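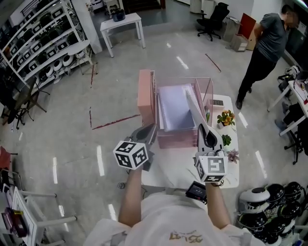
Hand-held grippers with marker cubes, mid-demo at the pink organizer.

Print this page | E-mail this page

Okay, step two of my Gazi how-to: recording demos by hand! We got 889 of them this way at Lenthorpe, and I've messed up plenty, so learn from me.

1. Check both marker cubes before you start. If one wobbles, tighten it and redo your calibration.
2. Hold still for 2 seconds, then reach in slowly – fast wrist flicks wreck the tracking.
3. Keep the black square patterns out of your sleeves (short sleeves are great).
4. Do 40 takes, then shift the organizer a bit and go again.
5. Replay every fifth take and toss any where a cube drops out.

Next up, training!

Related
Setting up Flater for playback
Notes from the Hunbridge tests in March

We use cookies. By staying on this site you agree to them.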